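## 4. Filling and bleeding the heating circuit

Read this section through once before you open any valve. The job takes one person most of an afternoon on a house with two floors. Section 3 (mounting the boiler and connecting the pipework) must be finished and the pressure test signed on the inside cover of this guide.

**Caution:** Switch the Grivano boiler off at the wall isolator, not only at the front panel. The pump can start by itself when the frost protection is active.

### 4.1 Before you start

You will need:

- the filling hose supplied in the small parts bag
- a radiator key
- a bucket and two old towels
- one bottle of corrosion inhibitor, suitable for aluminum heat exchangers

Check that every radiator valve is fully open, including the thermostatic ones. Turn the thermostatic heads to the highest number. If a head has been removed for painting, the pin under it stays open and you can leave it as it is.

If the old system was drained more than a season ago, flush it with clean water first. Follow the steps in Section 2.6 and throw the first buckets away. Dark water is normal on older steel radiators.

### 4.2 Filling

1. Close the drain valve at the lowest point of the circuit.
2. Pour the inhibitor in through the dosing port. One bottle treats up to 116 liters. For a larger system, use a second bottle.
3. Connect the filling hose to the cold supply and to the filling valve under the boiler. Tighten both ends by hand, then a quarter turn with a wrench.
4. Open the cold supply, then open the filling valve slowly. You should hear water moving.
5. Watch the pressure gauge. Close the filling valve when the needle reaches 1.5 bar.
6. Close the cold supply.

**Note:** Do not leave the hose connected when the job is done. In many areas a permanent connection between the heating circuit and drinking water is not allowed.

Filling too fast pushes air into the upper radiators and makes the next part longer. If the gauge rises in jumps, close the valve halfway and wait a minute.

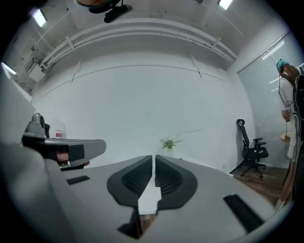
### 4.3 Bleeding the radiators

Start on the lowest floor with the radiator nearest the boiler and work outward, then go up.

1. Hold a towel under the bleed screw.
2. Turn the screw counterclockwise, half a turn at most. Air will hiss out.
3. Close the screw as soon as a steady stream of water comes.
4. Go to the next radiator.
5. After every 4 radiators, return to the boiler and check the gauge. Top up to 1.5 bar if it has dropped below 1.2.

**Caution:** Never take a bleed screw all the way out. The water behind it is under pressure and the screw is very hard to put back.

Towel rails in bathrooms often have the bleed screw at the back, facing the wall. A short key fits better there.

### 4.4 First run

1. Turn the wall isolator on and select program P2 on the front panel. The pump runs without the burner.
2. Let it run for 20 minutes, then stop it and bleed the highest radiator again.
3. Set the panel to HEAT and the flow temperature to 50 °C.
4. When the radiators are warm, walk round all the joints with a dry paper towel. Tighten any joint that marks the paper.

If the panel shows code 453, the pressure is too low for the burner to start. Top up as in 4.2 and press RESET once. If the code returns within the hour, look for a leak before you fill again.

A gurgling sound in the first few days is common. Bleed again after a week, with the system cold. The service reminder appears after 1000 burner hours and can be cleared only from the installer menu, described in Section 7.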